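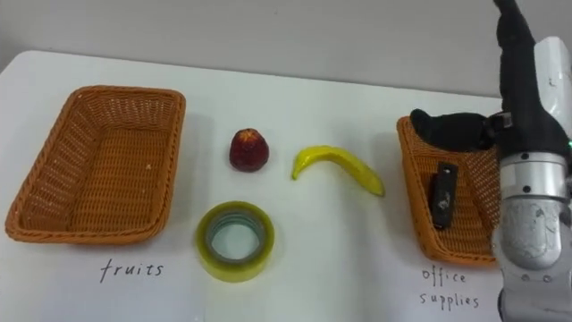

Fibre at Breakfast: What Students Eat and What They Think They Eat

Project report, Nutrition and Daily Life module
Authors: Paraskevi Xenos and Luuk Kuipers
Supervisor: Niall Menzies

1. Introduction

Dietary fibre is the part of plant food that our small intestine cannot digest. It passes to the large intestine, where some of it is fermented by bacteria and some of it only gives bulk. In our first lectures we learned that many adults eat less fibre than is advised, and that young people living away from home for the first time are often in this group.

We wanted to look at one meal only. Breakfast seemed a good choice for us, because it is usually simple, it is often the same every day, and people can remember it well. We also had a personal interest. Both of us come from countries where breakfast looks quite different from the breakfast in the residence hall, and we had already discussed many times whether the bread here is really brown or only coloured.

Our question was the following: do students in the Killora residence know which parts of their breakfast contain fibre, and does this knowledge agree with what they eat?

2. Background

Fibre is commonly divided into soluble and insoluble fibre. Soluble fibre mixes with water and forms a kind of gel. Oats, barley, beans and the flesh of apples are well-known sources. Insoluble fibre is found more in wheat bran, in the skins of fruit and in many vegetables. Most plant foods contain both types, so the division is useful for teaching but less useful when one looks at a real plate.

Processing changes the amount. When wheat is milled to white flour, the bran and the germ are removed and most of the fibre goes with them. When an orange is pressed and the juice is strained, the pulp stays in the strainer. A smoothie is a more difficult case, as the whole fruit is in the glass but its structure is broken. We did not find full agreement in our reading about how much this matters, and we treated smoothies as whole fruit.

3. Method

We invited residents of Killora to take part by a notice in the shared kitchens. In total 60 students returned a complete form. Participation was anonymous and no weight or health information was asked.

The form had two parts. In the first part the student wrote down everything eaten and drunk at breakfast on 2 mornings of his or her own choice, with household measures such as a slice, a bowl or a spoon. In the second part the student received a list of common breakfast foods and marked each one as "much fibre", "a little fibre" or "no fibre". The list contained porridge oats, cornflakes, white toast, wholemeal toast, rye crispbread, orange juice, whole orange, banana, berries, plain yoghurt, boiled egg and muesli.

Otis Lindqvist from the year above us tested the form before we used it. On his advice we removed the word "wholegrain" from the list, which he thought would give the answer away. We kept "wholemeal" by mistake, and we noticed this only after the forms were printed.

The fibre content of the breakfasts was estimated with the food tables of our department. For mixed products we used the information on the packet where the student had written the name. The calculation was done in a spreadsheet, and Leszek Chmielewska from the statistics help desk checked our formulas.

4. Results

The most common breakfast was toast or cereal with milk, together with coffee or tea. Fruit was eaten less often than we expected, and when it was eaten it was mostly banana. Berries appeared mainly in combination with yoghurt. A part of the students had only a drink on one of the mornings, and we kept these forms in the results.

Nearly all students marked wholemeal toast correctly. Porridge oats and muesli were also well known. The answers for cornflakes were very mixed, and orange juice was marked as "much fibre" more often than any of the other low-fibre foods. Some students gave juice and whole orange exactly the same mark. Rye crispbread had the most blank answers, and a few people wrote beside it that they did not know what it was.

We divided the forms into those with high knowledge and those with low knowledge. The breakfasts of the first group contained somewhat more fibre, but the spread inside each group was large. One student with every answer correct ate white toast with jam on both mornings. Another, who marked 6 foods wrongly, had porridge with apple.

5. Discussion

Our results suggest that knowledge has some connection with what is eaten, but we cannot say that it is the cause. Students who like porridge may simply have read more packets of porridge. Price and time are probably important too. In the free comments many people wrote that they leave the building before they are really awake, and that toast can be eaten while walking.

The answers about orange juice were the most interesting for us. We think the word "fruit" is strongly connected with "healthy", and "healthy" is then connected with everything that is good, including fibre. A similar thing may happen with cereals in a brown box.

There are several weak points in this work. The students chose their own mornings, and some may have chosen their better ones. Household measures are not exact, and one person's bowl is another person's soup plate. Our group comes from a single residence, and those who answer a notice about food are perhaps already interested in food. Finally, the word "wholemeal" on the list made one item too easy.

6. Suggestions for further work

A future group could repeat the form with photographs of the foods and without names. It would also be good to give out the mornings by chance, and to include the weekend, when several students told us they eat quite differently. Niall Menzies proposed to compare the breakfast of new students in October with the breakfast of the same students in spring. We did not have enough time for this inside the module.

Acknowledgements

We thank all residents who filled in the form, and the kitchen staff at Killora, who let us read the labels on the large bread bags.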